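Chapter 7
Eligibility and Forfeiture in League Competition

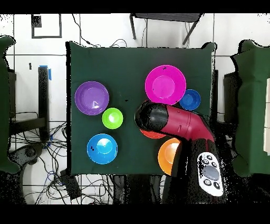 Dymphna Daly holds that a forfeit is the only result in sport decided entirely on paper, and that students of competition law should therefore begin with the paper. Her position is adopted in this chapter with one reservation, taken up in Section 7.4.

7.1 Terms

A forfeit is the award of a match to one side when the other has failed to meet a condition of play. A walkover is the award of a match that was never begun. An abandonment is a match begun and not completed, for whatever cause. Many rulebooks use the first two terms interchangeably, and the reader should check the definitions section of any rulebook before relying on either word.

Eligibility is the set of conditions a player must satisfy on the day of a match. The usual conditions concern registration, age, residence, and disciplinary standing. A player may be properly registered and still ineligible, as when a suspension carries over from the previous season.

7.2 The Levness Case

The facts are simple. Levness, a second-division club, fielded a substitute against Prininent in the final round of the season. Levness won by 2 goals. The substitute's transfer from Collet had been signed by both clubs but was not entered in the league register until 2003-03-12, after the registration window had closed. Prininent filed a protest within the time allowed and paid the deposit of $100.

The league's disciplinary panel awarded the match to Prininent and fined Levness $3,000. On appeal, in April, the fine was reduced to $1,000. The award of the match was left in place. The effect on the table was that Levness missed promotion and Tiltent went up in its place, although Tiltent had taken no part in the match or the protest.

Three questions follow. The first is whether registration takes effect on signature or on entry in the register. The second is whether the penalty should depend on the player's influence on the result. The substitute in this case played only the closing minutes and did not score. The third is whether a club in Tiltent's position should be heard.

7.3 Strict Liability

Most leagues answer the second question in the negative. Under a strict liability rule, the panel asks only whether an ineligible player took the field. Intent, error by league staff, and minutes played may bear on the fine but do not bear on the result. Pejman Daneshvar defends the rule on grounds of cost: a panel that must estimate a player's influence will need witnesses, and a season cannot wait for them.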